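Sample Handling Bench Project, Final Report
Trondura Teaching Lab, Group 2

1. What we were asked to do

Set up a small sample handling bench with stuff the lab already had, then write down how we did it so the next group can use it. Money limit was 490, we came in under. Topic was picked from the list in October. Ours was "storage and access of tubes on a shared bench". Sounds boring, got more interesting once we tried to work at it.

2. Starting point

The old bench in the Rorden room was used by everybody. Tubes stood in a foam block, pipettes lying flat in a tray, labels in three kinds of tape. Two main complaints from the users we asked: can't see what is in the foam, and caps get mixed up. Lying pipettes was our own complaint. Liquid can run back into the barrel if there is any left in the tip, and then somebody has to take it apart and clean it.

3. Choosing the rack

Looked at wire, foam, solid plastic and clear acrylic. Wire was cheapest but the small tubes lean. Foam you can't see through. Solid plastic ok but same problem, lower half of the tube is hidden. Went with clear acrylic, with the tubes going through an upper and a lower tier so they stay straight. You can read the graduations from the side without lifting anything, which saves a lot of handling.

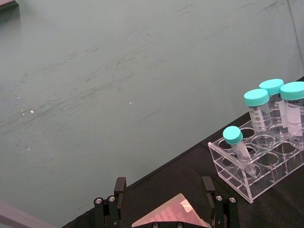

Downside of acrylic: scratches, and ethanol is bad for it. We wiped with mild soap and water only. One rack from the Skiltevau catalog came with rough hole edges, sanded by hand, fine after that. Also, leave some holes empty. First week we filled every position and then there was nowhere to put a tube down when you needed to swap two. We now keep free places and it goes much smoother.

Caps: kept to one color family on this bench. Some people wanted a color per user but then you need spare caps in every color and they get lost. Labels go on the tube body, never the cap, becuase caps move.

4. Surface

Bench top is light and shiny, clear tubes almost disappear on it. Covered it in black. Big difference with clear plastic, the edges show up right away and a drop of something white or cloudy is easy to spot. Clear drops are harder to spot, we did not solve that. Cloth also creases, and a rack sitting on a fold can rock a bit. Smooth it flat before putting anything down. Should have ironed it, didn't.

5. Layout

Tried several. The one we ended with has the rack in the middle, pipette held in a stand at the side and room left in front for whatever you are working on. Reasons were reach and line of sight. With the rack at the side you keep crossing your arm over open tubes. 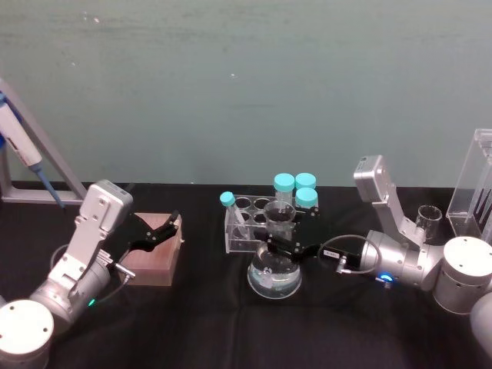 Short bottles should go where the tall tubes don't block them. Sounds obvious but we had it wrong for days. When it's mixed, put the tall stuff at the back.

The Cairns handbook we borrowed says to keep pipettes on the side of your writing hand. Did not work for our left handed member who shared the bench. Compromise is a stand you can move, so weight matters. Light plastic ones tip over, get metal.

6. Problems

- tape labels came off in the cold room, switched to printed ones
- ordering took too long, half the time plan went there
- we forgot to write down the first layout properly so the before/after comparison is weak
- no proper timing, only opinions from users. Would do that diffrent next time

7. For the next group

Keep the black cover, but try a rubber mat. Test a bigger rack for the larger tubes. Ask the users on Friday afternoon, they have time then. Order list and layout sketch are in the project folder, the sketch is the second version, ignore the first.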